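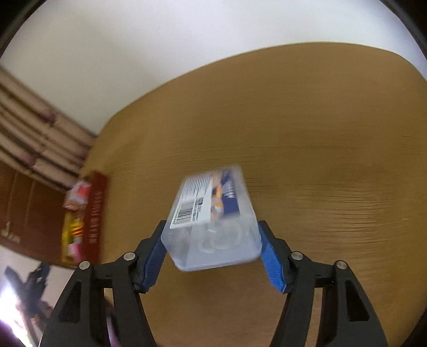
**nbustos**
Oil boiler quit again last night. Reset button gets me maybe 2 minutes of flame, then it locks out. Nozzle and filter were both changed in May. Could it be the cad cell? Meter says 355 ohms with the flame lit.

**Darcy C**
355 is fine, I'd leave the cell alone. My money's on air in the supply line. Is your tank buried or in the basement?

**nbustos**
Basement, single line, some 100 gallons left in it.

**oldflame_alby**
Darcy, I don't buy it. Air on a gravity feed that short? Check pump pressure first, then the coupling (mine stripped and did exactly this!).

**Darcy C**
A loose flare fitting sucks air on any tank lower than the pump, Alby. Bleed it and watch for foam, takes five minutes.

**nbustos**
Bled it, no foam, clear oil. Ordering a gauge from Rutherford tomorrow. Coupling looks kind of chewed up too.

**oldflame_alby**
Get the coupling while you're at it. Measure the old one before you order.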